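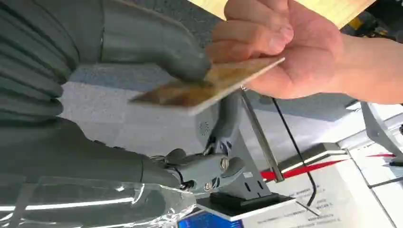 Bass player wanted – Skidatora

Skidatora is a three-piece playing loud, slow guitar music with a lot of feedback and not many solos. Our bassist is moving away at the end of January and we need someone to take over.

We have 8 songs finished and 3 more half written. Our EP, Furnival, was put out on tape by Iltico in a run of 100, and we want to start recording the next one as soon as the new lineup is ready.

What we need from you:

Your own bass and a working amp

Two evenings of practice a week at the Futell rooms

Backing vocals, or a willingness to try

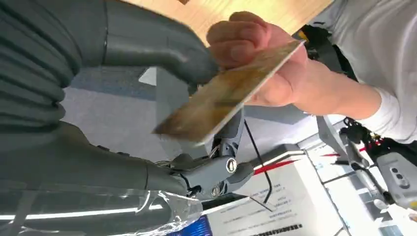
What you get:

An equal share of door money and tape sales. It won't cover your rent. Room hire is split three ways.

How to apply:

Send us 2 recordings of your playing by 24 January 2018. Phone recordings are fine. Tell us what you've been listening to and whether you can travel for weekend shows – most of ours are out of town. Age and experience don't matter much, but you should be able to play in drop C and keep time with a drummer who hits hard.

Reply through the contact form on our page.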